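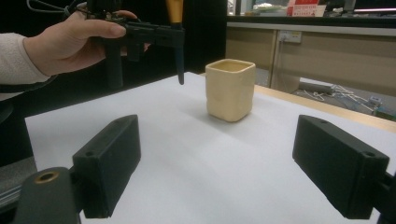

Square Cups: A Small Study of Hand-Built Tableware
Project report, second-year product design
Ivone Vieira
18 Mar 2025

1. Background

The brief asked us to choose one everyday object and find out what changes when its usual shape is changed. I chose the drinking cup. Nearly all cups are round, partly from habit and partly from the potter's wheel, and I wanted to see how people get on with a square one.

I had already used square cups at Grolia, a café near the Olton campus, where they are served with short coffees. They look good on the table. I noticed that customers turned them before drinking, and I wanted to know if they were looking for a corner or trying to avoid one.

2. Making the cups

I made 11 cups by slab building. The clay was a smooth stoneware from Sukard, rolled out between two wooden strips so that the slabs came out at an even thickness. I cut four walls and a base for each cup, left them under plastic until leather hard, then scored and slipped the joints. A thin coil was pressed into each inside corner and smoothed with a rubber tool.

Keeping the walls flat was the hardest part. If the slab was too soft the walls bowed out, and if it was too dry the corners cracked. Two cups split along a joint in the first firing and were left out of the study. I had rolled those slabs the evening before and I think they had dried too far.

The rims were rounded with a damp sponge. On the first few I did this too lightly and the edge felt sharp against the lip, so I went back over them before firing. The glaze is a plain cream. I tried a speckled one on a test tile but it hid the shape of the cup.

3. Trying them out

Six people from my year each used a cup for a morning, with whatever they normally drink. I asked them to write down how they held it, where they drank from and anything that annoyed them. They could also keep a round mug beside it for comparison -- most did.

4. What people said

Four of the six drank from a corner. They said it poured more neatly, and one compared it to a jug. The other two used the flat side and both reported drips at the edges of the mouth.

Holding the cup caused less trouble than I expected. The flat walls gave the fingers somewhere to rest, though with no handle a full cup of tea was too hot to pick up for the first few minutes. Washing up was the main complaint. Tea collected in the bottom corners, and a normal sponge did not reach it well.

Several people liked that the walls were not perfectly straight. I had counted this as a fault in my making notes and have left it there, but I would not try to remove it completely.

5. Changes for the next version

The inside corners need a much wider curve. I plan to use a thicker coil and shape it with the back of a spoon. I also want to try a slightly taller cup with the same base, and a double wall if the Visser kiln room has space in April. The clay for that has been ordered. Making the walls from one long folded slab would leave a single joint to go wrong, and I will test this first on offcuts.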